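Urkbridge Residents' Forum > Municipal Services > Bulky Waste and Recycling

Topic: Change to the electronics drop-off at the Seppälä depot

UrkbridgeServices
Members are advised that the electronics drop-off at the Seppälä depot will operate by appointment beginning in March. Residents may book one visit per household per month. Each visit is limited to 30 pounds of equipment, excluding televisions, which remain subject to the existing fee. Businesses should continue to use the commercial gate. Comments received in this thread will be forwarded to the department before the schedule is made final.

millrace_east
I wish to register an objection to the weight limit. A desktop computer with an older monitor will exceed it without difficulty, and a household clearing out a relative's home would need several months to finish. The previous arrangement, under which residents simply arrived on Saturday morning, served the east side well.

t_orchard
I respectfully disagree with the previous member. The Saturday line regularly extended past the fire station, and deliveries to Plistari were blocked on more than one occasion. An appointment is a modest request. I would support a higher limit for estates.

millrace_east
The line was a matter of staffing. The department received 413 written comments on that point last year and has yet to publish a reply to them.
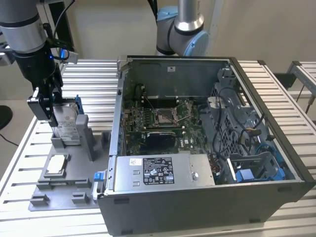 Vilho Heinonen
Reuse Coordinator, Seppälä Depot

I am grateful for the comments above and can clarify several points. The limit applies to each booked visit. Residents settling an estate may request a single extended appointment by telephone, and no additional fee is charged for it.

Members have also asked whether computers should be taken apart before delivery. They should be delivered whole. A desktop tower opened on a table exposes the motherboard, and with the processor socket empty and its load plate raised, the contact field has no protection. Parts carried loose in a shopping bag are seldom fit for reuse. Residents who wish to keep a hard drive may remove it at home and should tell the attendant on arrival.

Personal files remain the responsibility of the owner until the intake form is signed. After signature, drives are handled under the department's data policy — a printed copy is available at the desk.

birine_road
Will the Birine Road collection point be affected? It accepts telephones and batteries only, but the notice does not mention it.

Vilho Heinonen
The Birine Road point will keep its present hours. Loose batteries should have their ends taped.

t_orchard
Thank you. May I ask that the telephone number for estates be printed on the notice itself? Many of the residents concerned do not read this forum.

Hilkka Räsänen
Moderator

The request has been passed to the department. Members are reminded to keep to the topic. Two posts on street parking have been moved to the Roads section.

millrace_east
I accept the clarification regarding estates. My objection to the general limit stands, and I ask that it be recorded as such.

Reader comments

J.P.: The booking page asks for a household number. Mine is on the water bill, upper right corner.

Ashgrove: I agree with millrace_east. One printer and one monitor and the allowance is used.

Corner House: Are kitchen appliances covered by the same appointment, or is a second one needed?

Contact the moderators | © Urkbridge Residents' Forum | Back to top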